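Rardale library and clinic PCs get a new install server, and a little patience is requested
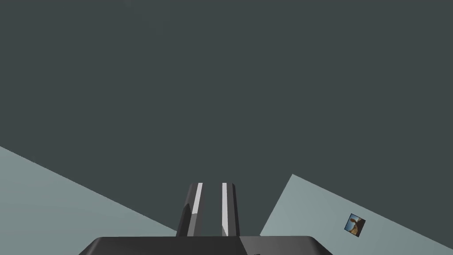
18/06/2026

After more evenings than anyone in the IT office would care to add up, the town of Rardale has finished moving its desktop computers over to Tamum, the deployment system it bought last year to replace the pile of scripts, USB sticks and sticky notes that had been getting the job done (more or less) for as long as most of the staff can remember. The last of the 288 machines checked in with the new server this week, and there was cake in the break room, which seemed only fair.

If you have never had to set up a great many computers at the same time, it may help to know what the fuss is over. Under the old way of doing things, a technician carried a stick from desk to desk, started the installer, waited, typed in a license key, waited some more, and then went hunting for the right printer driver, which was nearly always on a different stick. A single machine could eat up most of a morning. With Tamum, the computer starts up from the network, asks the server what it is supposed to be, and gets on with it. A front desk PC at the clinic comes out with the booking program and the label printer ready to go, and a public PC at the library comes out with the locked-down browser and large-print settings that regular visitors have come to count on.

The work was done together with Boychuk, the support firm that has looked after the town's network for years, and it did not all go smoothly. The first trial, at the Drikach branch library, had to be stopped when the older computers there refused to start from the network at all. They needed a firmware update first, and that update could only be put on by hand, so out came the USB sticks one last time. A second trial went better, though it left a good number of PCs with their keyboards set to the wrong language, and our apologies once again to the patron who was halfway through a job application and couldn't find the @ sign.

Both problems have been fixed in the standard image, and the notes on how to fix them have been written down properly this time and put on the staff wiki under "Desktops." Please do read them before you reinstall anything, even if you have done it a hundred times the old way, and please don't borrow the boot menu password from a coworker. Everyone who needs it has one of their own.

There are a few things staff will notice over the coming weeks. Desktop backgrounds and browser bookmarks will have gone back to the standard set, and bookmarks can be brought back if you ask the help desk before the end of the month. Anything saved in your network folder is just where you left it. Anything saved only on the desktop of an old machine was copied to a holding area, and it will stay there until August, when the space is needed for something else. So if you have been meaning to rescue those budget sheets from 3 years back, now would be a lovely time to do it.

The computers in the council chamber and the 2 training rooms are on the new system too, but updates to those will be held back until after evening meetings, following several kind but firm requests from people who had been in the middle of giving a presentation.

As for what comes next, the IT office would like to bring the school laptops on board, and that would take the total past 1000. Boychuk is looking at whether the present server can carry that many or whether a second one will be needed at Drikach, where the connection is slower and a full install still takes the better part of an afternoon. No money has been set aside for it yet.

Staff with questions can reach the help desk by phone or through the usual web form. Please have the number from the white label on your computer handy when you call.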